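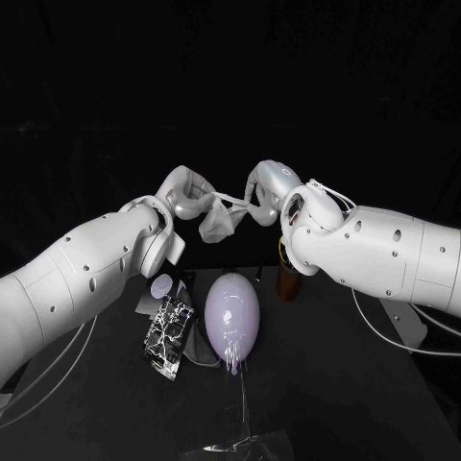 Ognjen Yordanov répète à qui veut l'entendre que le tissu est le pire ennemi d'un planificateur, et il le redit en nous servant le café, un matin d'août, dans les locaux de Larow. Il vous parlera d'un bout d'étoffe comme d'autres parlent d'un enfant difficile, avec une tendresse un peu lasse et beaucoup de parenthèses.

« Un objet rigide, vous le décrivez avec 6 nombres et vous dormez bien. Un chiffon, il lui en faudrait une infinité », explique-t-il. Son équipe a donc renoncé à tout modéliser. Graremov, le logiciel qu'elle développe depuis deux ans, ne suit que les bords saisis et une estimation assez grossière de ce qui pend entre les deux mains. Le reste est confié à une boucle de contrôle qui corrige la tension en continu — « et qui se trompe souvent, je préfère vous le dire tout de suite », ajoute-t-il en riant.

Nous lui demandons si la perception n'est pas le vrai point faible. Il réfléchit longtemps. Le plastique translucide lui a coûté bien des soirées : la profondeur y est fausse, les reflets passent pour des contours. La version 13 garde désormais plusieurs hypothèses de forme à la fois, et le planificateur choisit le geste qui convient au plus grand nombre d'entre elles.
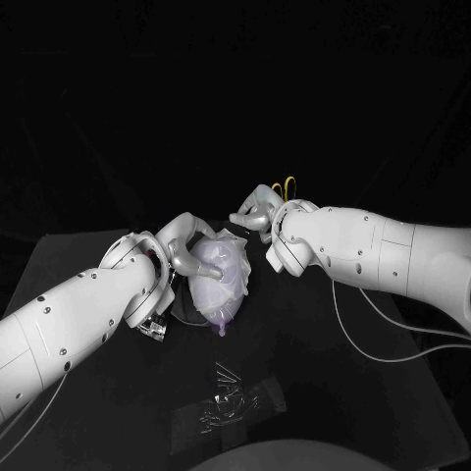
Deux bras et un sac en plastique lavande, sur fond noir.

Reste l'outillage, dont il parle avec une vraie gourmandise. Chaque essai est rejouable pas à pas dans Cordero, leur visualiseur maison, et les 492 essais archivés ont tous été annotés à la main. « C'est fastidieux, mais on y apprend énormément ! Le jour où j'ai vu les deux bras s'attendre l'un l'autre, chacun persuadé que l'autre devait bouger, j'ai compris que notre synchronisation était à réécrire. » La réécriture est en cours, et il compte bien l'avoir terminée avant de présenter le tout à l'équipe de Trisedberg.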